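## Section 5: Pressing, drying and labelling your first plants

If you've got this far, your Caria press is built, the straps are threaded and you've been out with the collecting bag. Now comes the best bit! A well-pressed plant keeps its shape for generations, and the first time you lift the blotter off a properly flat, properly green fern you will want to press everything in the county.

Revised 7 May 2023 by Orla Ó Dubhghaill for the Tivthorpe plant recorders. Replaces the old yellow sheets.

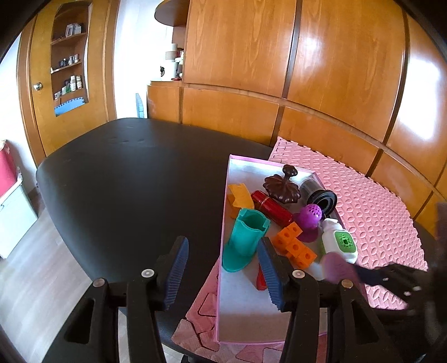
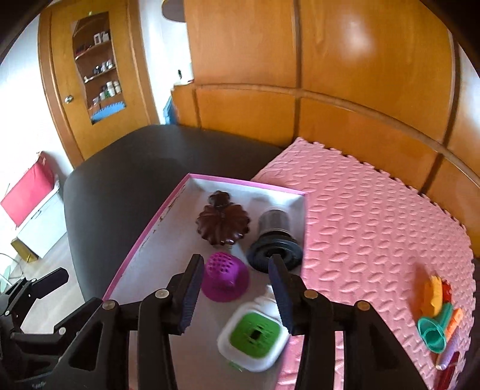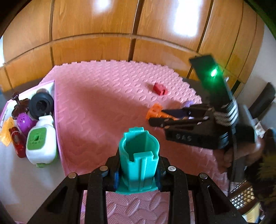 ### 5.1 What you need on the table

- The Caria press, straps undone
- Blotters and corrugated card cut to the same size as the boards
- Old newspaper, folded once (matt paper only, no glossy supplements)
- A soft paintbrush and a pair of blunt tweezers
- Sharp scissors or secateurs
- Your field notebook, open at the right page
- Pencil and a strip of tie-on tags

Pencil really does matter. Ink runs the moment a damp leaf touches it, and we have one lovely marsh orchid in the collection whose label is now a blue cloud.

### 5.2 Laying out a specimen

Press on the day you collect if you possibly can. Plants kept in a closed bag in the fridge will usually hold until the next morning, but poppies, rock-roses and anything else with thin petals should go straight into paper in the field.

1. Shake the plant gently and brush soil from the roots. Rinse them if you must, then blot well.
2. Tie a tag to the stem with your collecting number on it. Write the same number on the outer edge of the newspaper fold.
3. Open the fold and lay the plant inside, roots towards the bottom.
4. Arrange the leaves so that some show the upper side and at least one shows the underside. Hairs, glands and veins are often clearer on the back, and somebody will want to see them.
5. Open out one or two flowers with the tweezers. If there are plenty, slit one lengthways and press the halves beside the stem.
6. Close the fold slowly, holding the leaves in place with your other hand until the paper covers them.

**Note:** A plant taller than the sheet can be bent into a V, an N or even an M. Bend it sharply and once only at each corner. A curved stem springs back and drags everything with it.

**Note:** Grasses and sedges need their roots or at least the base of the shoot. Many can't be named without it, however pretty the top half is.

### 5.3 Bulky and awkward plants

Thick rhizomes and bulbs are great fun once you have the knack. Slice them lengthways with a sharp knife and press the half that stays attached to the stem. If there is still a lump, build up the space around it with small pads of folded newspaper, so the leaves get the same pressure as the root.

Thistles and teasels want a sheet of card laid over the fold and a firm hand before they go in the stack. Stonecrops are notorious for staying alive in the press, and we have had one flower in there. Dip them in boiling water for a few seconds first, all but the flowers, and dry them on a towel.

Water plants with fine, floppy leaves should be floated in a tray. Slide a sheet of stiff paper underneath, spread the leaves with the brush while they're still afloat, then lift the paper slowly at one end. Cover with a square of old cotton so the plant doesn't stick to the blotter. It's magical to watch, do try it!

> **Caution:** Giant hogweed, spurges and wild parsnip have sap that can burn or irritate skin. Wear gloves and long sleeves, keep your hands away from your face, and wash the tweezers afterwards. Giant hogweed is not accepted for the Tivthorpe collection.

### 5.4 Building the stack

1. Put one board down and place a sheet of corrugated card on it.
2. Add a blotter, then your filled newspaper fold, then another blotter.
3. Add another card and carry on in the same order. Keep the channels in the card all running the same way, so air can pass through.
4. Turn every other fold round if your plants are all thicker at one end.
5. Stop at 18 folds. The Caria straps will reach further, but the middle of a taller stack dries too slowly.
6. Put the top board on, pass both straps round and pull them tight. Kneel on the press while you do it. It looks undignified and works beautifully.

### 5.5 Drying

Stand the press on its edge somewhere warm and airy. An airing cupboard is ideal, and a shelf over a radiator will do.

1. After one day, open the press and swap every blotter for a dry one. This is your last good chance to straighten a folded leaf, so have the tweezers handy.
2. Change the blotters daily for the next three days, and after that every other day.
3. Tighten the straps each time. The plants shrink as they dry.
4. Most meadow plants are ready after about 7 days. Fleshy ones can take three times as long.

To test, touch a leaf to your cheek. If it feels cool, it is still damp. A dry stem should stay stiff when you lift it by one end.

> **Caution:** Never dry a press in an oven or in front of an open fire. Don't leave it unattended over a fan heater.

Used blotters can be dried flat and used again. Throw away any with black or grey spots of mould.

### 5.6 Writing the label

A specimen without a label is just a dry plant, so give this as much love as the pressing. Each label needs:

| Line | What to write |
|---|---|
| Name | Scientific name if known, otherwise leave blank |
| Place | Nearest village, site name and grid reference |
| Habitat | Soil, shade, wetness, what was growing nearby |
| Notes | Height, flower colour when fresh, scent, any milky sap |
| Collector | Your name and collecting number |
| Date | Day, month and year of collection |

Flower colour is the one people forget. Blues fade and yellows go brown, so write it down while you are standing beside the plant.

A good example is sheet 107, a greater stitchwort from the bank at Ankrah Lane, collected by Vojtěch Havlíček. He noted the slope, the hazel above it and the way the stems were leaning on the bracken. Ask to see it at the next open evening.

### 5.7 Before you hand in

Freeze every finished bundle in a sealed bag for a week to kill beetles and booklice. Let it come back to room temperature before you open the bag, or water will settle on the sheets.

Bundles go in the metal cupboard at Lernano House, left-hand shelf. The last intake of the year is in November, and mounting begins straight after. Mounting is covered in Section 6.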